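Search this site... Search Menu

Robot Cell Practice, Part Two
Handout 4: The stop that came too late. A case for discussion

Notes by Radka Kadrić

These notes follow the second lecture of the September block. Please read them before you come to the laboratory, and bring them with you, on paper if possible. They are written for students who have already done the first safety introduction and who know how to enable and release the arm. If you have not done it, you must not work in the cell, also not as the second person.

1. What kind of task we speak about

The case comes from a sorting task with small medical goods. The arm takes one item at a time from the table and puts it in a bin, or takes it from a bin and puts it on the table. The items are light, and many of them are soft: face masks, packets with a syringe-like device inside, small packaged things. The table top is an aluminium profile with long slots, and on it lies a sheet of cardboard, so that flat items do not fall in the slots and so that the fingers meet something softer than metal.

When I was a student I believed that light items mean a safe task. The item weighs almost nothing, this is true. But the arm weighs the same on every task, and it moves with the same force whether it holds a mask or a steel block. Please keep this in mind for everything that follows. 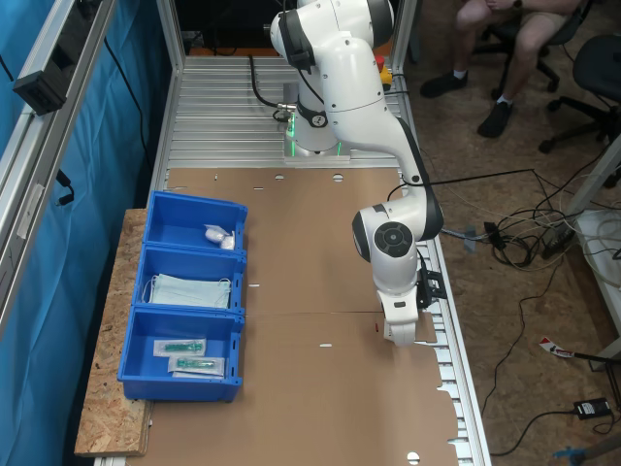
Page last changed: September, by R. Kadrić

2. What happened

The group had two people in the session, an operator and a second person. The operator was guiding the task from the chair. The second person was responsible for putting the items back between the trials, and for the emergency stop. The work went well during the morning and they had finished a good part of the list.

In one of the trials the arm had to pick a mask that was lying flat on the cardboard. A flat mask is difficult. The fingers must go very low, nearly to the surface, and then close on a thin edge. The operator went down, the fingers touched the cardboard, and the tips pushed into it a little. The contact force was under the limit, so the controller did not stop. The operator did not see that there was contact, because from the chair the hand was hiding the tips.

Then the operator moved sideways to reach the edge of the mask. The tips were still pressed in the cardboard. One of them went into a hole in the sheet, and now the arm was pulling the whole sheet with it. The sheet slid, the bins behind it were pushed, and one bin fell from the back of the table. The second person saw the sheet moving and did the natural thing: she put out her hand to hold it. In the same moment the resistance became high enough, the controller made a reflex stop, and the arm stood still.

She was not hurt. Her hand was 4 centimetres from the fingers when everything stopped. She measured it afterwards with a ruler, and I am thankful to her for this, for a number is easier to discuss than a feeling.

Nobody pressed the emergency stop. This is the reason why the case has its own handout.

3. The order of events

The log was saved, so we can put the events in order. I give them in words only, and you will receive the log file in the exercise.

- First contact of the fingertips with the cardboard. No reaction from the controller.
- Sideways motion begins, the sheet is caught.
- The sheet slides. The first bin moves.
- The second person reaches in.
- Reflex stop by the controller.
- The operator releases the input device.

From the beginning of the sideways motion to the reflex stop there were 2 seconds. This sounds short. Please take a watch and sit with your hand on the table for 2 seconds, and you will notice that it is enough time to press a button, if the hand is already near the button and if you have already decided to press it. If the hand is somewhere else and you must first think, it is not enough.

4. Why it went wrong

In the lecture we collected causes on the board. I put them here in a cleaner form and I added some remarks.

4.1 The sheet was not fixed

The cardboard was cut from old packing material, and it had holes and notches from its earlier life. It was laid on the table and held by its own weight. For picking boxes this had never made a problem. For flat items, where the tips touch the surface in nearly every trial, a loose sheet with holes is a trap for the fingers.

Fix the sheet on at least two sides. If you use tape, look at it before each session, as tape becomes tired. Where the sheet has holes in the working area, close them from below or turn the sheet so that the holes come outside. A crease or a seam is also a place where a tip can catch.

4.2 The force limit was from another task

The limit had been set at 60 newtons by the group before, who were pushing parts into a holder and needed this force. Nobody changed it back. For masks it is much too high. You should read the limits aloud to each other at the start, and write them in the session sheet with your own hand. Do not copy them from the sheet of the last group.

I was asked in the lecture if a low limit would not stop the arm all the time. Yes, it will stop more often. In the first hour it is annoying. Then the operator learns to come down slowly, and the number of stops becomes smaller.

4.3 The button was on the wrong side

The emergency stop stood at the corner of the table, and the second person was standing at the bins. To reach the button she would have to lean across the sheet, under the arm. So the one who had the duty to press could not press it safely. The operator could reach it, but he had both hands on the input device and did not think that it was his duty.

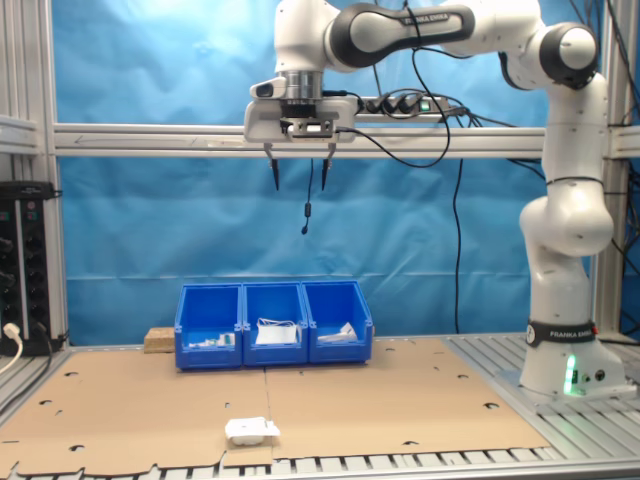
You will see that in many laboratories the place of the button is decided by the length of its cable. This is a wrong way to decide. First decide where the second person stands, then put the button there, and then find a cable that is long enough. If there is no such cable, the session waits until there is one.

4.4 Two jobs for one person

Putting back the items and watching the arm are two different jobs, and they want the eyes in two different places. Someone who is looking for a packet is not watching the arm. In our laboratory the rule is now as follows: when the arm is enabled, the second person has a hand at the button and does nothing else. Items are put back only when the arm is disabled and the operator has said loudly "arm is off". The second person repeats it. It feels a little foolish on the first day. Please do it anyway.

4.5 Cables

The cables did not cause this case, but when the group went through the cell afterwards they found a cable which could touch the bins when the arm turned far. A cable which hangs from the arm or the hand moves with it, and the loop changes its size with each posture. Before the session move the arm slowly to the farthest points of the task and watch only the cables. Look at the floor also. The path between the chair and the button must be free, and a power strip does not belong in this path.

5. What the group did after the stop

They did some things well, and one thing not so well.

Well: they did not restart. They left the arm where it was, wrote down the positions of the sheet and the bins, and saved the log before touching anything. Then they pressed the emergency stop, late but correctly, so that nobody could move the arm by mistake while a tip was still in the cardboard.

Not so well: they pulled the sheet from the finger by hand with the arm still under tension. When a joint is held against a load, it can move a little when the load disappears. The correct way is to free the arm in guiding mode, with one person holding the hand of the robot and the other at the button, and to lift straight up until the tips are free. Only then touch the sheet.

6. The near-miss form

The group filled in the form the same day. I want to say clearly that they had no trouble from it, and you will have none. The form has one side only. Write what you saw and what you did, in the order in which it happened. Do not write what you think the others were thinking. If you do not remember something, write that you do not remember - this is also information.

7. Check before the first trial

Copy this list by hand in your session book.

- Sheet fixed, no open holes in the working area
- Bins standing firmly, none of them over the edge
- Force and speed limits read aloud and written down
- Button in reach of the second person without leaning over the table
- Button tested once: press, see that the arm is blocked, release
- Cables watched at the farthest points
- Floor free between chair and button
- Words for "arm is on" and "arm is off" agreed between you

8. Exercise

Work in pairs. You will need the log file and one sheet of squared paper.

a) Draw the vertical force over time, from the first contact to the reflex stop. Mark where you think a careful operator could already know that there was contact.

b) Choose a new force limit for flat items and explain it in a few sentences. Say also which trials would be stopped by your limit without need.

c) Draw the cell from above, with the chair, the bins, the arm and the button. Move the button and the second person until you are satisfied, and show with an arrow how the hand goes to the button.

d) The operator said later: "I thought she would stop it." The second person said: "I thought the robot would stop by itself." Write one instruction, to be read before the session, which would have helped both of them.

Hand in one copy per pair, in the box beside the laboratory door. Drawings in pencil are accepted. Handout 5 continues with guiding mode and how to free a blocked arm, and for that one you will need closed shoes.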